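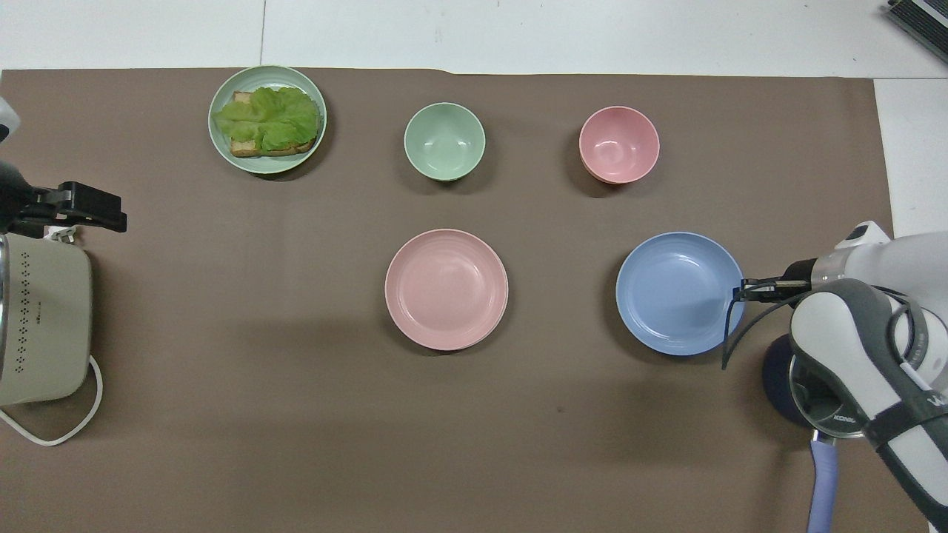 I spent most of February on the tableware task for Clullow, our two-arm policy, and the result is worth writing down before I forget the details.

The starting point was 610 demonstrations of clearing and sorting plates and bowls. Training on all of them gave a policy that reached for the right item and then stalled at the rim. Esperanza Benavides suspected the labels. In our data the gripper command leads the measured jaw position by several control steps, and we had been training on the measured one.

I relabeled everything with the commanded value, kept the action chunk at 8 steps, and retrained on the same episodes. Success on rim grasps went to 83 percent. Bowls changed very little — they were already the easy case, with a tall wall to close on. Plates account for nearly all of the gain.

Dexter Lyons asked whether longer training would have done the same. I ran the old labels for another 2000 updates and the stall was still there.

What remains is mostly slip on wide rims when the jaws come in too flat. I tried tilting the approach by hand and it helps, but I would like the policy to learn it from data. The next batch will vary wrist pitch at the start of each episode. The relabeling script is in the Opoku repo, under tools.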